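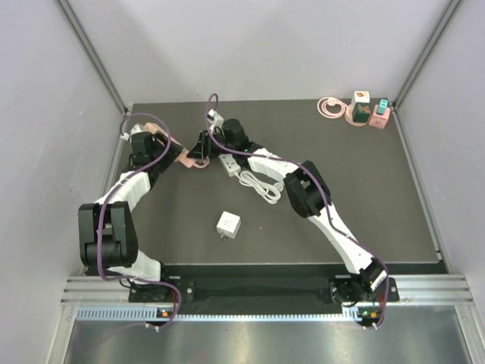 Two robotic arms, one with a pink object in its gripper.

Siltholm Bathhouse has reopened its massage rooms under Joni Sjöberg, formerly of the Söderlund retreat. The program offers 7 treatments, each lasting 49 or 74 minutes, and guests may use the steam room beforehand. Appointments are required.

Shares: 74 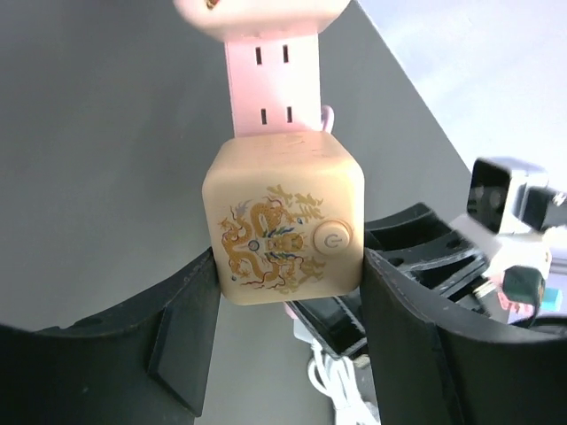
Quiet Hours at Siltholm

Mornings in January are reserved for guests who prefer silence. Tea is served in the Fikow Lounge after each session.

© Sullix Magazine | Contact | Back to top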